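Filed under: Home Office > Desks & Furniture > Finishes and Repair

**Wax or oil on a desk that gets used all day?**

**parkent_518**
Posted 11/3/18

I have a solid wood desk top from Nasten, bought unfinished because I was feeling brave. It has now been bare for 6 weeks and it has a gray patch in the exact shape of my right forearm. I want to put something on it before the left one catches up.

The store sells its own hard wax and its own oil and recommends both, depending on who picks up the phone. I'd like it to still look like wood. I drink coffee at it. I do not use coasters and I'm not going to start.

**slowdrawer**
Oil. Three coats, sand lightly between, wipe off everything that doesn't soak in within the first quarter hour. Then leave it alone, which in my experience is the step people skip.

Lay the rags flat outside to dry when you're done. Don't ball them up in the trash. They can catch fire on their own and then the coffee rings are a smaller issue.

**Iseo_bench**
Oil on a desk is a hobby. If you want a hobby, go ahead. Otherwise use a water-based poly in satin and get on with your life. I did mine in February three years ago and have thought about it maybe twice, one of those times being now.

**slowdrawer**
Poly on a desk looks like a desk in a dentist's waiting room.

**Iseo_bench**
My dentist has very nice desks.

**mrs_veneer**
Before anyone buys anything, get that gray patch out. Finish goes over dirt just fine and then you own the dirt forever. Mineral spirits first, let it dry, then 150 grit with the grain, then 220. If you only sand the patch you will have a clean patch in the shape of your forearm, so do the whole top.

**parkent_518**
The whole top. Great. It's two meters long. I had plans.

**coste_to_coste**
Going to disagree with everyone and say wax. The Coste paste wax from the hardware store, the one in the flat can. Yes, it marks if you put a hot cup on it. You rub in more wax and it's gone. My table has been through two kids and a fondue set.

**mrs_veneer**
Wax alone won't stop a water ring and you know it. Also wax now means stripping every bit of it before you can put anything else on later. That's the part that gets left off the can.

**coste_to_coste**
I have never once wanted to put anything else on it later. Problem solved.

**tablelegs**
The color question matters more than you'd think. Oil will take a pale top several shades toward orange, and it keeps going for a year or so. If you like it light, test on the underside first.
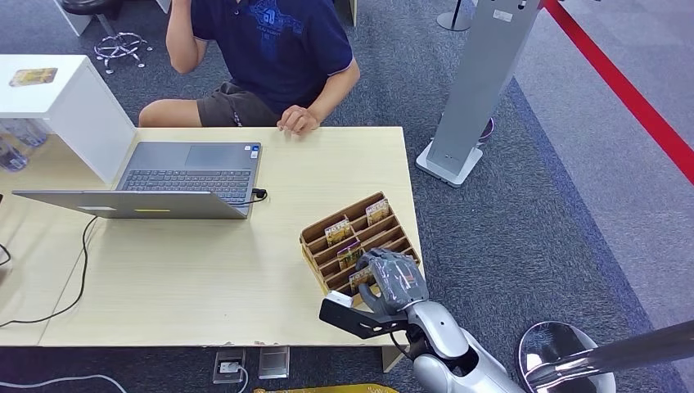 Light wood is also kinder to live with than people say. Dust doesn't show, crumbs barely do, and a gray laptop sits on it without looking like office equipment that wandered off. The spot to watch is the front edge, where a hand rests on it like the one on the far side of this table. Give the edge an extra coat whichever product you pick. Mine wore through there long before the middle did.

**slowdrawer**
Seconding the extra coat on the edge. Break the sharp corner with sandpaper first or the finish will pull away from it.

**Iseo_bench**
Poly also comes in clear that doesn't go orange. Just leaving that lying around.

**parkent_518**
OK. Tested oil and poly on the underside last night. The oil looks better and the poly looks like the desk I thought I'd ordered, so now I like both and have learned nothing. Sanding the top this week regardless. Does 150 grit go on a regular palm sander or do I need the round kind?

**mrs_veneer**
Either one. Round leaves fewer scratches. Wear a mask and shut the door to the kitchen.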